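Kedside gripper pack for the Stimska simulator

I've had this add-on for 50 days now and I'm still finding excuses to open it! My old Dal Bello two-finger model was fine for boxes, but tapered shapes slid out of it constantly. The Kedside holds on – 734 grasps logged so far, 91 of them dropped, and most of those were my own sloppy approach angles.

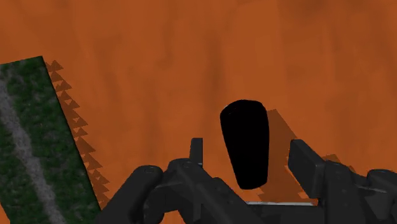 Shadows still come out with sawtooth edges on my settings, so don't buy it for looks. Setup through the Wistetti controller is quick, and the wrist view is great for lining up the jaws.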